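Ticket 53 – lobby table, storage bin and cables
Opened by: Gunnel Amundsen
Assigned: Arvid Dahlgren

Reported 18 January 2022: thin black cable hangs off the right side of the table, next to the chair. Snag risk. 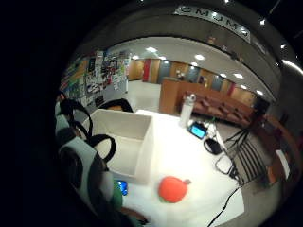

*1 min read*

White cable is coiled near the tablet or phone. Leave it. Keep the bottle upright and away from both.

1. Route the black cable along a table leg – no tape on the top.
2. Keep the open bin on the table, clear of the front edge.
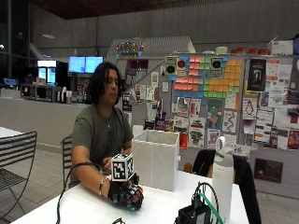 3. Check the black looped cable at the small electronics box. Status: open.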